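Hosto puts off its robot order until the spring budget

I've been following the Hosto robot plan since it was a line on the back of a meeting handout, so I was pretty excited to get an hour with Ermira Stoyanova this month and hear where it stands. Short version: they still want the robots, they're getting fewer of them, and they're not signing anything before spring.

For anyone who hasn't kept up, Hosto runs the furnished guest rooms over at Molldale, all 342 of them. Stoyanova does the equipment planning. Back in September her draft had 20 two-armed robots on it for room turnover (the picking up, the trash, the stuff that eats the first part of every clean). The new draft has 3. That's quite a drop! She seemed fine with it, and once she'd walked me through the spreadsheet I kind of was too.

The thing that got me was how little of the money goes to the robots themselves. There's a line for spare gripper fingers, a line for charging, a line for somebody to be on call when an arm stops halfway through a job, and then a fat one for training the staff who'd work alongside. The first draft had most of that lumped under "other." She's pulled it all apart now, and the total per robot went up enough that 20 was never going to fly.

She's also changed what she's asking the sellers for. The first round of bids came back with speed numbers and lifting numbers, and hardly a word on small trash in a carpeted room with a bed and a sofa crowding in from both sides. So the new request lists jobs instead. Get a crumpled carton up off the carpet and into a lined wastebasket. Leave the lamp on the nightstand alone. Work in the gap between the furniture without anyone moving the sofa first.

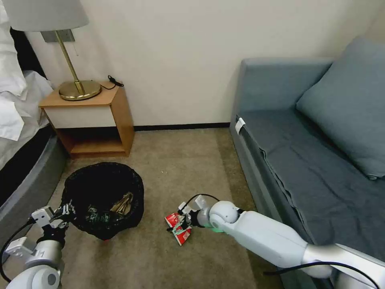
Christos Deligiannis thinks even three is too many to start with. He told me he'd lease a pair for a season, keep the cleaning crew at full strength the whole time, and only talk about buying after the repair bills had come in. He also wants the cost of trash bags and other supplies kept out of the robot budget, as he says it muddies the comparison with what Hosto pays now.

I asked Stoyanova about leasing and she didn't brush it off. Two of the bidders, Daltuvdale and Teixeira, have been asked to price it both ways - purchase with a service plan, or a lease with the option to buy at the end. She wants the service visits spelled out in either case, with a response time in writing. The earlier bids were vague on that and it clearly bugged her.

Siham Aoun is putting together the staffing side, and her numbers have to be in before the two bids can be compared. No jobs are cut in the draft I saw. The hours saved, if there are any, go to deep cleaning, which has been running behind at Molldale for a while now.

Revised bids are due back over the winter, and the spring budget meeting is open to the public. I'll be there with a coffee and a copy of the spreadsheet.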